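Plates, racks and shifts: what the arms changed in the Clilesel dish room

Speaker notes. Keep to the order below. Questions at the end, except the one on pay, which will come early and should be answered when it comes.

Opening

Good afternoon. I run the dish room and the shift plan for Avilley at the Clilesel site. We do breakfast and lunch for the offices upstairs, and evening events when they are booked. There are 22 people in the kitchen and the dish room together. I came up through the dish room myself, so I will talk mostly about that side.

I was asked to talk about automation. I'm going to talk about plates. If you came for software, the next room has a session on ordering systems.

Say early: no one has lost a job over this so far. Say also that I can't promise what the company does in later years. People in the back row will be thinking about it, and it is better to have it said.

The job before

Describe the handling work. Everyone pictures the washing machine, but the machine has been there for decades. The hand work is on either side of it. You scrape, you sort, you set plates upright in a rack, you take them out, you stack them. Same reach, same turn of the wrist, whole shift.

Mention wrists. We had two people on light duty last spring with sore wrists, and light duty in a dish room mostly means someone else does your share.

Mention also that the work is not as simple as it looks from outside. Plates come down mixed. Event plates have patterns and rims, office plates are plain, and people leave cups on everything. A good racker sorts without looking.

What we brought in

The program is called Makokha. The arms and the support come from Brotivine. They work in a pair over a small area with a rack in it, and the task they have been given is plates into the rack and plates out. That is the whole task. They do not scrape, they do not carry, and they don't go near the knives.

Pause on the picture.

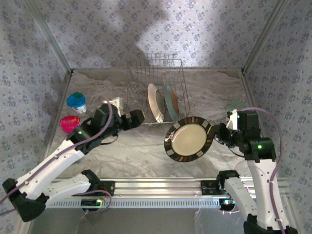 Amra Kovačević asked, when I went over this part at our staff meeting, why the company had started with plates and left the pots alone, when the pots are what hurts your back. I said plates are more alike and pots are heavy. She said that was a reason for the machine and she had been asking about the people. I have kept her question in the talk, and I think every site should ask it before signing anything. We picked the job the arms could do. The worst job in the room is still done by hand.

(If someone asks about pots: no plan at present. Don't guess.)

Back to the picture for a moment. The right arm has a patterned plate, and there are plates standing in the rack at the back. A person with full hands of plates does not think about any of this. For the arms, each plate is its own little job with a start and an end.

Speed. Be plain about it. The arms are slower than a person who knows the work. If you only compare speed you will send them back. What they give you is someone else doing the dull stretch, and that only counts if you then use the freed hands for something sensible. We did not do that well at first. In the first month the freed hands mostly stood and watched.

How the day changed

The early shift starts at 6. It used to be that whoever came in first emptied what was left in the racks from the evening. Now whoever comes in first checks the station: rack seated where it should be, nothing lying in the way, cables clear of the arms. Then they start it and go do the breakfast trays.

By 9 the office plates come down in one wave. At that hour we rack by hand. I tried leaving the arms on through the wave and it was a mistake. People worked around them, got in each other's way and were cross with me by lunch, with reason. The arms go back on after the wave has passed.

So the day has two kinds of time in it now. There is wave time, where it runs much as it always did, and there is slow time, where the station runs and people are on other tasks. The shift plan had to be redrawn for that. Anyone here who writes shift plans should expect this to be more work than installing the equipment. I had thought the plan would stay the same with fewer people at the rack. It took most of the summer to get right.

The grip

Spend a few minutes here. This is the part staff ask about most when they first see the station.

A person holding a plate feels it start to slip and closes the hand a bit more. They do it without noticing. With the arms, how the plate is held has to be sorted out ahead of the lift. The fingers close on the edge, and the angle they close at decides how the plate goes into the rack. Chips on a rim matter. Grease matters too. Scraping has become a more careful job for that reason, and I have had to say so to people who were used to doing it fast.
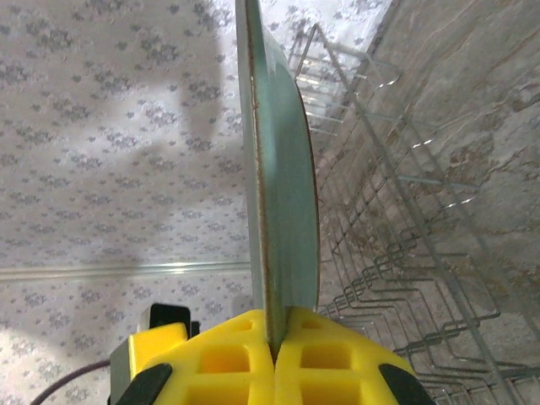 Li-hua Sin told me afterward that she wished someone had explained the grip to her in her first week with the station. She had been setting plates down for it the way she would for a coworker, overlapping a bit so they were easy to grab by the handful. That is good manners in a dish room. It is the wrong way to leave them for the arms, and no one had told her. She thought for days that she was bad at it.

That one is on me. We had a safety briefing from Brotivine, and it was a decent briefing: where to stand, how to stop it, who to call. It said nothing on how to hand work over. We have since written our own sheet. It hangs by the station and it is in plain words:

Scrape fully.
Lay plates apart, face up.
Keep cups to the side.
Chipped plates go in the bin, tell the shift lead.
If it stops, stop too. Look before you reach in.

Li-hua wrote most of it. She trains new people at the station now, with paid hours for it. I had to argue for the paid hours. If you take one thing back to your manager, take that. Training time is work time.

Who watches it

There is a habit of saying that a station like ours runs by itself. It runs with someone within earshot. For a while that someone was whoever happened to be closest, which meant it was the same few people every shift, on top of their own work. They were being interrupted all morning and it did not show up anywhere.

We named the role and put it on the plan. Whoever has it carries a lighter load that shift. It rotates. Some people like it and some hate it. The ones who hate it say it is waiting around, and that waiting is more tiring than racking. I believe them. We let people swap out of it if someone else wants the turn.
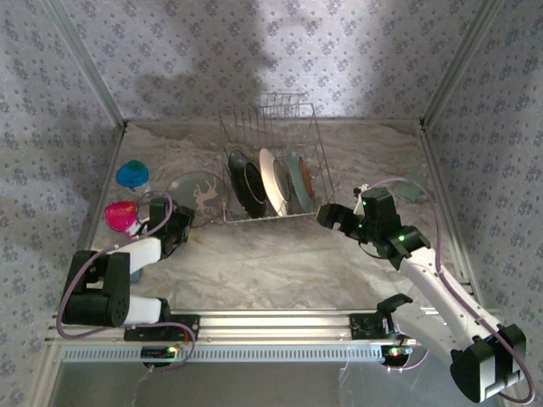
Sorting is the other thing that stayed with us. Plates stand in the rack, one with a deer on it lies flat next to it, and the cups are off to the left. A person walks up to that and knows what goes where, what belongs to events and what belongs upstairs. That knowledge came from our staff. When the station was being set up, our people stood with the Brotivine technicians and told them which plates go together and which ones scratch each other. I asked that those hours be counted and paid as well, and they were, though it took until April.

I would ask your supplier early on whose name goes on that kind of work. We didn't ask. The notes our people gave went into the supplier's setup and we do not have a clean copy of them.

What people say now

Keep short. Don't read all of it.

Wrists are better on the early shift. I can say that from what people tell me. I have no study to show you.

The room is quieter in slow time. Some miss the talk at the rack. Two people facing each other over a rack for an hour will talk about everything, and new staff used to learn the place that way. We have moved the break so the early shift takes it together. It helps a bit.

The older staff were less worried than I expected, and the younger ones more. I think the younger ones are counting the years ahead.

Questions

Pay: same grade, plus the training hours. We have asked for a higher grade for the watching role. No answer yet.

Breakages: people will want a figure. I don't have one I trust, as we changed how we log them in the same season.

Would I do it again: yes, with the shift plan drawn first and the sheet on the wall before the arms are switched on.

Leave copies of the sheet on the table by the door.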